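25 June 2020

Hirkwood small site, cooling and power notes

In at 8 with Oisín. Plan was to finish the airflow checks on the second row before the Shevchuk people want the room back for their cable pull. Got through most of it.

Cabinet inlet temps first. Row two is running warmer at the top than at the bottom, same as in February, but the gap is smaller now that the blanking panels are in. Oisín moved the two loose sensors down a few units and zip-tied them, so the readings from before this morning shouldn't be compared with the ones after. I marked the change in the log. The sensor on the end cabinet still drops out every so often. Swapped the patch lead, no difference. It goes on the list for replacement.

Fan speeds: left them on the controller's own setting for the first run, then fixed them at 60 percent for the second. At 60 the room held steady for the whole run and the noise was a lot easier to work in. I'd like to see a full hot afternoon before we leave it there. Daithí thinks we could go lower at night. Maybe, but the load at night isn't much lower than in the day any more, with the backup jobs moved to the early hours.

Power. Meter on the A feed reads fine. Meter on the B feed and the reading from the rack strips still don't agree. The difference is about 3 percent and always in the same direction, so I think it's a scaling value typed in wrong when the strips were set up. Fiachra has the original sheets at Notport and will look. Until then use the feed meter and ignore the strip totals.

Battery test went ahead at 11. Pulled the mains to the first UPS under load, held it for 5 minutes, put it back. No alarms on the servers. The monitoring page did show the event late, well after the mains was back on, and the text message to Brendan's phone never arrived. He had signal the whole time. Checked the contact list and his number is right in there, but he's in a group that only gets messages for the Enport site. Philomena is fixing the groups and will send a test to all of us.

Runtime estimate on the UPS panel before the test was 2,823 seconds, which looks too good for batteries of that age. It dropped a long way as soon as the load was on battery and then settled. I don't trust the number on the panel for planning. Better to do one long discharge on a quiet day and write down what we get.

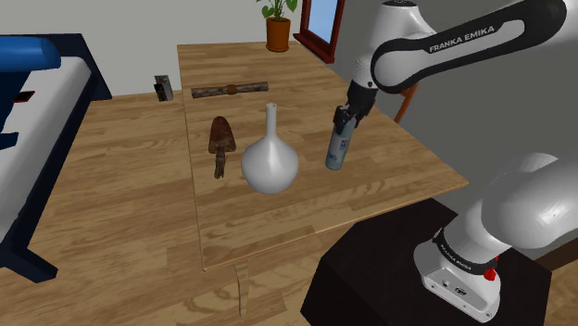

Can the site stay up on one cooling unit while the other is being serviced?

With the present load it can, as long as the doors stay shut and the fans on the running unit are free to go above the fixed setting. We ran that way during the filter change this afternoon and the inlets crept up slowly, then leveled off under the warning limit. With the extra cabinets Shevchuk wants to add I wouldn't try it without a portable unit in the room.

Filters, while I'm at it. Both units done. The one nearest the loading door was far dirtier than the other. The door gets propped open for deliveries and the dust comes straight in. Put a sign on it. Spare filters are down to one set, so Oisín is ordering more and having them sent to Notport, as there's no one here to sign for them.

Network side was quiet. Brendan moved the management link to the new switch just after lunch. Short drop, then everything came back except the door controller, which had its old gateway address typed in by hand. Fixed on the panel. Worth checking the same thing at Enport before we do the move there – that controller was set up by the same contractor.

Left to do:
Replace sensor, end cabinet, row two
Strip scaling values (Fiachra)
Alert groups and test message (Philomena)
Long discharge test, date to be agreed with Daithí
Check door controller settings at Enport
Update the rack drawing, which still shows the old switch

Keys are back in the lockbox. Fans left at the fixed setting overnight, limits unchanged.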